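Notebook > Outreach clinics > Trip prep

30 Mar 2025

Right, writing this up before I forget half of it, and before Janaka asks me for it again. Kit day for the next surgical trip. We started at the storeroom shelves and ended up on the floor with the big crates, as usual.

First the autoclave, because that's what everyone will want to know. The Vutix is back from repair and it ran two full cycles this morning without throwing the door fault. I'm pleased but I'm not relaxed about it! It behaved perfectly in January as well, right up to the second day of operating, and then we were boiling the kettle for tea and swearing at it while three patients waited on the bench outside. I've put indicator strips in the middle of the load and in both back corners this time. All turned properly. The strips are taped to the inside back cover of this book if anyone wants to look.

Janaka Thambiah went through the fistula sets with me, instrument by instrument. Two of the angled scissors have gone blunt (he tried them on a bit of glove and they just folded it) so those are out. The long needle holders are fine. One of the weighted speculums has a rough patch on the blade which I could feel with a fingertip but couldn't see at all, even under the lamp, so that's out as well until somebody polishes it. He also wants a third complete set made up. I said we'd struggle, he said we struggled more last time with two, and he's right, we were forever waiting on the steriliser between cases.

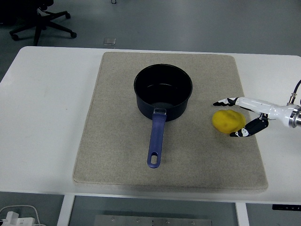 4 min read

Catheters next. We need more than I'd budgeted for. Every repair patient goes home or to the ward with one in, some of them need it changed, and a few always get blocked or pulled. I'd written down 600 and Janaka crossed it out and wrote 900. We had a bit of a back and forth and settled on 900, with the odd sizes cut right down, as we brought most of those home untouched. McIver can supply the common size in boxes of 10, which makes counting on the ward so much easier than the loose bags we had before. Drainage bags I've put down as 1,000. They leak, they get trodden on, and the ward sisters are forever asking if they can keep a few.

Sutures are in better shape than I feared. I pulled everything with a short date and put it in the training box with the red lid. PLEASE don't put it back on the main shelf, whoever did that last time. It took me most of an afternoon to sort out and I was not nice company afterwards.

Dye for the leak test: enough, but only just. I've asked for more.

Then the spinal packs. I don't like the new wrapping on these. It tears along the seam if you open it with wet gloves on, and then you've got a flap hanging over your sterile field. Tried four of them and three tore. The old Prosel wrap never did that. I'm going to ring them and see whether there's any of the older stock left, and if there isn't we'll have to double wrap, which means more space in the crate and more weight. Speaking of weight, the crates are already over on two of the three. I've moved the drapes across to the light one and it's now the heavy one, so I haven't really gained anything except a sore back.

Headlamps: the Allness pair both charge and hold. I left them on over lunch and a bit beyond and they were both still bright when I came back. The spare battery for the second one rattles, so I've marked it with tape. Would still take it, would not want to rely on it.

Paperwork, which I'd been putting off. The follow-up form is too long. I know I say this every trip, but I sat down and filled one in myself as if I were the nurse and it took me ages, and half the questions ask the same thing in slightly different words (dry at night, dry when lying down, any leaking in bed...). I've crossed out what I think can go in pencil on the top copy. Janaka wants to keep the walking question and the one about whether she's back at her usual work, and I agree with him there. Those are the answers we use when we sit down and talk about how people are getting on months later.

We also talked about the screening day. Last time everybody came at once, in the heat, some of them after two days on the road, and the women we couldn't operate on were told so in a corridor. I don't want to do that again. We're going to ask for the small room next to the pharmacy and keep it only for those conversations, with a chair for whoever has come with them and someone who speaks the language properly. No stock in there, no boxes stacked up by the door.

Left to do:

Ring about the wrap.
Polish or replace the speculum.
Scissors, two pairs, angled.
Third set, see what can be borrowed.
New form typed up, send to Janaka.
Reweigh all three crates once the catheters come in.
One more cycle on the Vutix with a full load, with me standing next to it.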